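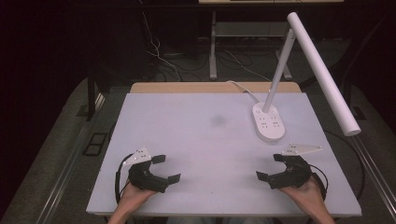

The white table and desk lamp, Langate workshop.

Langate Letterpress Group
Minutes of the September members' meeting, held at the workshop, Monday, 7.30 pm

Present: eleven members. Apologies: three.

1. Minutes of the last meeting
Agreed, with one change. Item 4 said the guillotine had been "repaired". Members who have used it since asked for this to read "looked at". Changed.

2. Matters arising
The damp patch behind the type cabinets was to have been treated over the summer. The landlord says it has been. The patch is still there and the bottom two cases of 12 point have been moved upstairs until somebody can show us otherwise.

The ink tins with no labels have still not been sorted. Carried over for the third time.

3. Offer of a platen press from Grønli
The secretary read out the letter from the print shop at Grønli, which is closing and wants £900 for a treadle platen, two chases and a box of furniture. The letter calls the press "complete and running". Five photographs came with it. None shows the rollers, and none shows the back of the machine.

There was a long discussion. Points made:
The price does not include carriage. The only quote we have had is £200, to the kerb, and our door has three steps up to it.
A press can be said to run if the flywheel turns. We would want to see a printed sheet, ideally one with a solid on it, and to know when it was pulled.
The letter gives the year of making as 1932 but the serial number given is 1,932. One member thought this was a coincidence. The rest of the meeting thought someone had copied the wrong line.
We already own two presses and on most evenings use one.

Against this, it was said that the small press cannot take a full poster forme and that treadles do not come up often at this price. It was asked how many posters we printed last year. Two.

A proposal to send a deposit straight away was put and lost, 3 for, 7 against, 1 abstaining. It was agreed to write back asking for a photograph of the rollers and saddles, one of the bed with the packing off, and a proof. No money to be sent before these arrive.

4. Histex rollers
The trial set of Histex synthetic rollers has been on the small press since spring. The leaflet promises even inking and no swelling. The meeting was shown two sheets from the same forme, one printed with the new rollers and one with the old. Opinion was divided as to which was better, and two members who had been sure changed their minds when the sheets were turned over.

It was pointed out that the roller height was never checked with a gauge when the new set went on, so the trial may not have been a trial of very much. To be gauged, and the test run again with the same ink. The supplier's discount for ordering a second set by the end of the month will have to go by.

5. Kokar fair
Last year's stall at the Kokar fair took £169 before the pitch fee and petrol. The figure in the newsletter was described as "a healthy profit". The meeting would like to see the sum that produced that. Decision on a stall put off until the costs are written down in one place.

If we do go, it was felt that fewer greetings cards and more loose ornaments and spare furniture would sell better, going by what people picked up. This is an impression only.

6. Beginners' evenings
Seven names on the list. Last time there were nine on the list and four came. It was agreed to take a £5 deposit and set out composing sticks for five.

7. Any other business
White spirit is being used up faster than it is being signed for. Please sign for it.
The Caslon lower case is short of k again. Members are asked to look in their standing type before anyone orders sorts.
A request for a second key was refused.

Meeting closed at 9.15 pm. Next meeting at the same time next month, upstairs if the heater is working.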